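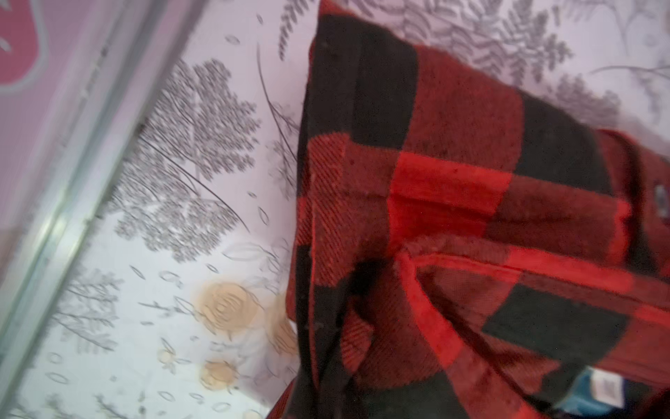 *A red and black plaid garment, seen from the wrist camera of an Unholm folding arm.*

**Unholm pauses home folding trials after gripper fault**

8 February 2020 — Unholm has paused all home trials of its laundry folding arm while we sort out a fault in the gripper, and we'd like to tell our trial families, our neighbours and anyone else who has been following along what went wrong.

In two homes, the gripper stayed closed after it had been told to let go. In both cases the arm was folding a heavier shirt on top of a bed, and it carried on to its next move with the cloth still held tight, dragging the bedding along with it. No one was hurt, we're very glad to say, though one shirt lost a button and a fitted sheet was torn at the corner. We have replaced both, with our apologies.

Our engineers, working with the good people at Pleson who make the finger pads, have traced the trouble to a small return spring that can stick when lint works its way in behind the pad. Fuzzy fabrics such as flannel seem to be the worst for it. The arm's software should have noticed that the fingers hadn't opened, and it didn't — that part of the fault is ours alone.

"People let us into their bedrooms and trusted us with their favourite shirts, and I don't take that lightly," said Borghild Aasen, head of home trials at Unholm. "I would much sooner have every arm sitting idle for a few months than have one of them tugging at a blanket with somebody's cat asleep on it."

If you have a trial arm at home, please switch it off at the wall and leave it where it is. A technician from Dahlgren will call to arrange a pickup at a time that suits you, and there is no charge for any of this. We hope to start again in June, with a covered spring and a check that stops the arm whenever the fingers fail to open.

Questions are welcome at the Unholm trials desk, and so are photos of damaged clothing.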